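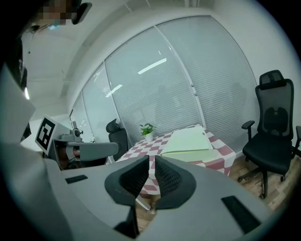 Can you bring your own food into the Bimberg festival or do they take it off you at the gate?

You can bring it in, as long as it's sealed or in a soft container and there's no glass. They let you take it to the campsite and the arena both. Alcohol is campsite only and they do check.

More on that, plus camping and the bus, since I keep seeing the same stuff come up. Original post was this:

mudlark_jen
Going to Bimberg for the first time next September, me and my brother. Last festival I did was years ago, one field, one burger van, you know the kind. Few things I can't find on their site. Is the food inside any good or should we haul our own? Is the quiet camping really quiet? And the bus from Bidgate, does it run after the last band or are we walking? We don't have a car. Also is it worth getting there the night before? Thanks in advance, sorry if its been asked.

Bjartur Kárason
Been twice, so take this for what it is.

Food is fine. Better than fine by the second stage, there was a noodle place with a line all day and it moved fast. Pricey tho. We did breakfast at the tent and bought one proper meal a day. Bring oats, bring coffee, bring more water containers than you think. Taps are at the bottom of the hill and the hill is a real hill.

Quiet camping: quiet-ish. You still get the bass from the Clusau tent until 2 in the morning, depends on the wind. Pitch up top by the hedge if you can. Gates for campers open at 12 and the good spots went quick both years, so yes, I'd come the night before and stay in Bidgate if you can find a room. Book early. Rooms fill up. 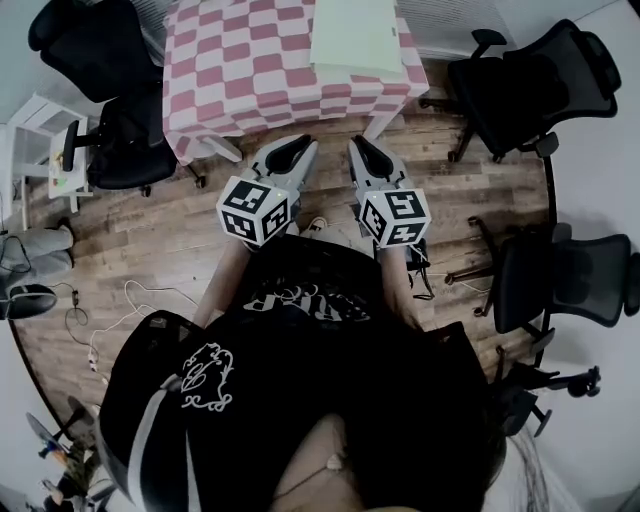

Bus does run after the headliner but the line for it is brutal, we waited more than 2 hours the second year. Trick is to leave during the encore. Or stay for the encore and then just sit on the grass with a drink till the crowd thins out, last bus was half empty when we got on it.

Other stuff. Ear plugs. A flag or something on your tent, all the tents look teh same at night. Cash for the small bars, the card readers went down on the Saturday-night crowd and stayed down. Toilets by the Bach stage were the cleanest, everyone goes to the ones by the main gate for some reason, don't.

Weekend ticket was 180 when I went, no idea what it is now. Camping was included, parking wasn't.

pete_from_row_f
its ok. lineup was better a few years back. dont bother with the front at the main stage, sound is mush up there, stand by the desk

mudlark_jen
Thank you both!! Booking a room in Bidgate then. Did not know about the hill. Will my brother's little camp stove be allowed? He won't go anywhere without it.

Bjartur Kárason
Small gas ones were ok in the campsite, not in the arena. They had us keep it well away from the tent. Check the list they send with the tickets tho, could of changed.

Last edited December 25, 2020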